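Maluleke Household Advice Service
Tips for the Home: Woven Baskets and Small Lidded Containers

Updated Oct 12, 2024

Small round containers of the woven or coiled type are often chosen to keep minor items together on a desk or dining table. They are light and easy to move, but they hold dust between their coils and can lose their shape under weight. The following guidance applies to baskets kept indoors and used for dry goods only.

Placement

Select a flat, stable surface with enough clear space for the container to be handled without reaching over other objects. A vase of flowers may share the table, provided it stands well away from the basket. Water is the most frequent cause of staining in natural fibers, and a vase should be carried to the sink for refilling.

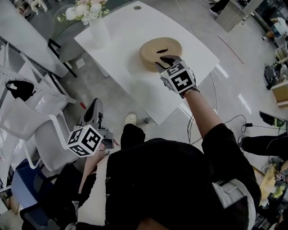 Round tan coil on a white table, with the flowers kept at the far end.

Dusting

Dust should be removed once a week with a dry, soft brush. Follow the direction of the coil, starting at the center and moving outward. Any slot or handle opening requires separate attention, as lint collects along its inner edge. A clean cotton swab is suitable for this purpose.

A vacuum cleaner may be used on its lowest setting with a brush head. Do not use furniture polish. Residents who have the Hosta brush set should use the smaller of the 2 brushes; the larger one is intended for shelves and blinds.

Lids

A lid should be lifted by its opening or by both sides of the rim. Pulling on one point of the rim will in time loosen the outer row. Before replacing the lid, brush the rim of the basket as well, and check that no thread or paper is caught between the two parts.
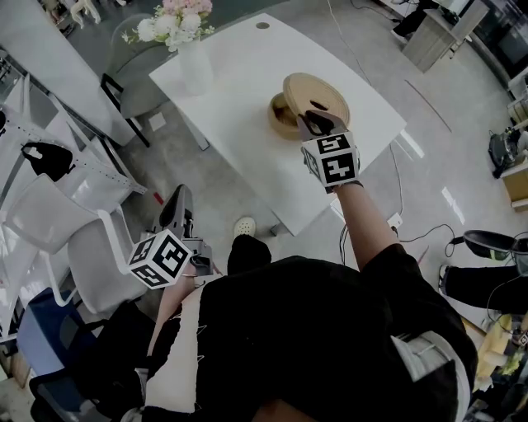
Where a lid has become tight, do not press it down. Leave it off for a day in a dry room – fibers swell in damp weather and usually return to size. A lid that still does not fit may be rubbed lightly along the inner edge with a dry cloth. Trimming is not advised.

Marks and Odors

For surface marks, wring out a cloth in plain water until it no longer drips, wipe the area and let the basket air-dry with the lid off. Keep it away from radiators. For stale odors, place an open dish of baking soda inside for 30 hours, then remove the dish and brush the interior.

Contents

Keys, charging leads, stamps and sewing supplies are all suitable. Heavy or sharp items should be stored elsewhere. Sort the contents every 3 months, beginning in January, and wipe the tabletop before the basket is put back.
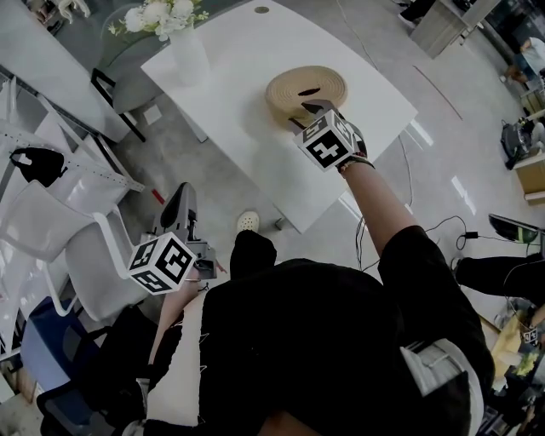 Charmaine Ngubane writes that a circle of felt under the basket has kept her own table free of scratches, and that she cuts it slightly smaller than the base so that it does not show. She adds that glued felt left a residue and that she now lays it loose.

The service has no objection to this method. Felt should be shaken out whenever the table is wiped.

Printed copies of this page may be requested under leaflet number 2466.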